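食器再利用プロジェクト「Bestthorpe」 経過のご報告

Rakena助成担当のみなさま

いつもお世話になっています。2022年8月10日現在の様子をまとめました。堅い書き方はどうも苦手なので、今回もおしゃべり調でご容赦くださいね。

まず、いちばん気になっていらっしゃるであろうお箸の仕分けから。春にお預かりした木のお箸は全部で3,000本。このうち2,106本は見終わりました!残りはまだ箱の中ですが、思ったよりいいペースです(正直、最初の箱を開けたときは気が遠くなりました)。

作業のやり方も少し変わりました。前は束のまま重さで分けていたんですが、それだと長さの違うものが混ざってしまうんですよね。今はテーブルにクロスを敷いて、数本ずつ並べ、太いほうの端と細い先をそれぞれ見比べています。側面に小さな文字が入っているお箸は、文字の向きもそろえておくと、あとで同じ柄どうしを組にするのがぐっと楽になります。

クロスは緑と白のチェックで、緑のマスには白い動物のシルエットが入っています。無地のほうが見やすいのでは、というご意見も前回いただきましたが、みんなこの柄が気に入っていて、もうしばらく使わせてください。

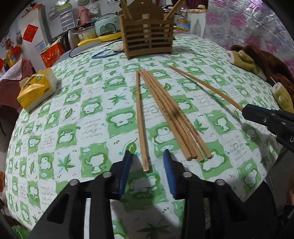
Jhosep Huancaからは、組にする前に先の細さをもっと厳しく見たほうがいい、同じ長さでも先が違うと豆がつかみにくいから、と言われました。なるほどと思って、翌週から確認の項目をひとつ足しました。おかげで一箱にかかる時間は延びましたが、やり直しは減っています。

お金のほうは、助成金から布巾と仕切り箱の代金として2,488円を使いました。領収書は別便でお送りします。仕切り箱はFlekusで買ったもので、深さがちょうどよく、お箸がきれいに立ちます。もう一箱分ほしいところですが、次の期に回すつもりです。

困っていることも書いておきますね。ひとつは置き場所で、Lumleyの棚を二段お借りしているものの、仕分け済みの箱でもうほとんど埋まってしまいました。もうひとつは片方だけ余ったお箸です。捨てるのは惜しいし、かといって半端どうしを組にすると使いにくいし……。菜園の苗の支柱にどうかという話も出ていて、Kylie Whitelawに相談しているところです。

このあとは残りのお箸を見終えて、11月の食事会で実際に使ってもらう予定です。席数が決まりしだい、必要な膳数をお知らせします。棚の件、もしお心当たりがあれば教えていただけるととても助かります。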